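Subject: Re: [zalley-hobby] Open day at Pivholm, who is going?
Date: Oct 12, 2025

> Is anybody from the list going to the Pivholm open day? I skipped
> the one in July and would like to know if the hand-held gripper
> demo is worth the drive. Do they let you try one?

I went. It was a 4 hour drive for me and I would do it again. They let you try one — you sign in at the Radov desk and get a turn of 5 minutes, longer if the line is short. The sign-in sheet was at 651 when I left.

The Cuypers talk was mostly slides. Go to the tables first. They use household things on cloth, and the cloth matters more than I thought. Small items sink in a little and the fingertips catch the fabric if you come in too low.

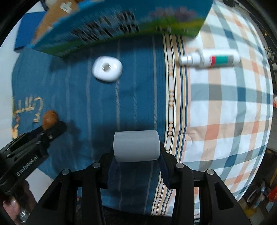

Photo: Pivholm open day, list member

The light-colored roll is held level between the two fingers, one pad under the left end and the other against the right end. I found the spray bottle harder than the roll. The second gripper at lower left has GenRobot.AI printed on its side.

Parking is free but fills up early. They told us they have over 1,275 recorded picks from visitors so far. I didn't ask about prices.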